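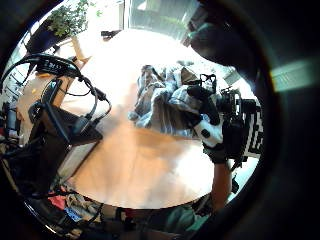 The table by the window, headphones included.

Part-time transcriber and listener, Kondeter Oral History Project

Kondeter has spent five years asking retired switchboard operators to talk about their working lives, and they have been generous with their answers. We now hold 447 recordings. Most are a pleasure. A few are largely a kettle and somebody's parakeet, with a fascinating account of the 1970s going on underneath.

We need a person to type them up.

What you would be doing

Listening to interviews and writing down what was said, including the parts where the speaker wanders off to discuss a cousin's divorce. Marking names and places you can't make out. Going back a week later and finding that the word was "Palumbo" all along (the old Palumbo exchange comes up a lot, usually with some heat). You would also help index the Driltesach tapes, which were labeled by an optimist. 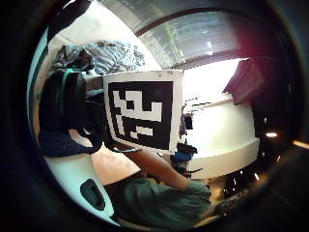

What we are looking for

Good ears and decent typing. Patience with people who say "you know the one" and never say which one. Experience with archives is welcome, but our last transcriber came from a bakery and was the best we've had. A second language is handy. Strong opinions about the semicolon are tolerated up to a point.

Hours and pay

Two days a week, your choice of which, starting in May. You'll be paid per day and on time. There is a one-time allowance of $200 for whatever makes sitting down more bearable. Coffee comes from a machine called the Tetine, which is older than some of the tapes and has to be spoken to nicely.

How to apply

Send a resume and one page about a conversation you overheard and still remember. Please change the names. We don't want a cover letter telling us you are passionate about filing.

Applications go to Simin Mazandarani, project manager, by 9th December. She reads all of them herself and will reply either way, though she types with two fingers, so give her a little time.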